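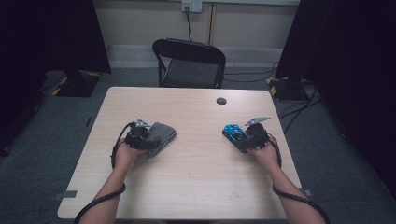
Room check, Bostby, small room - October

Walked by Ecaterina Grecu, comments by Ecaterina Marinescu. Read the comments before you sign. Last time three people signed and I doubt any of them got past item one.

1. Table top
Corners rounded, no splinters. PASS
Comment: A few light scuffs in the wood grain. The old form called this "surface damage" and asked for a replacement quote from Kallex. It's a table. Leave it.

2. Cable hole in table top
Edges smooth, nothing stuck in it. PASS, RECHECK
Comment: The form asks whether a cover is fitted. I saw a dark open hole. I'm not convinced a cover would do much, but someone should write down yes or no instead of "n/a".

3. Metal brackets at front corners
Fixed, no sharp edges. RECHECK
Comment: Ecaterina G. passed these by looking at them. Run a thumb along each one, then pass them. They sit right where sleeves and forearms go.

4. Small items used on the table
Toy car whole, no loose parts. PASS
Comment: Blue car, fine. The Stellness sheet wants every toy logged with a purchase price over 200. I have never met a toy car that cost 200, so that column stays blank.

5. Cloth
Clean, no loose threads, kept off the floor. PASS
Comment: It's the gray one. "Folded after use" is on the form and I don't believe for a minute that it happens.

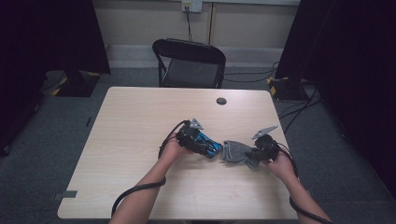 My real complaint is that the form treats a cloth as a hazard and gives it four boxes, while the cables on the carpet get one. Anyone who drew this up at a desk should come and walk to the right side of the room.

6. Cables on floor
Clear of the walking path, covered or taped where crossed. FAIL
Comment: Several black ones lie across the carpet near the stand base. The Bucur guide says 300 mm clear of any path. Measure it, don't guess. I want to see a number in the box by the next check.

7. Stand bases
Edges marked, tape sound. PASS
Comment: Yellow-and-black tape on both. Tape shows you where the edge is, it doesn't stop your shin. Check the ends for lifting.

8. Curtains
Hang clear of the bases, not a trip risk. RECHECK
Comment: Passed last time with the word "okay". Okay how? Look at the hems.

9. Folding chair
Opens fully, padding whole, legs level on the carpet. PASS
Comment: Sit on it. The label limit was left off the form, so copy it in if there is a label.

10. Wall outlet and hanging cord
Plate tight, cord undamaged, not pulled. RECHECK
Comment: The cord hangs straight down behind the chair. Push the chair back and see whether it touches. If it does, the chair moves forward and stays there. I'm told this was "sorted" under job 47. I'd like to see the job sheet.

11. Floor and baseboard
Carpet flat, no lifted seams. PASS
Comment: No argument from me.

Open items: 2, 3, 6, 8, 10. Item 6 goes first. Send the measurement to me, with initials, before the room is booked again.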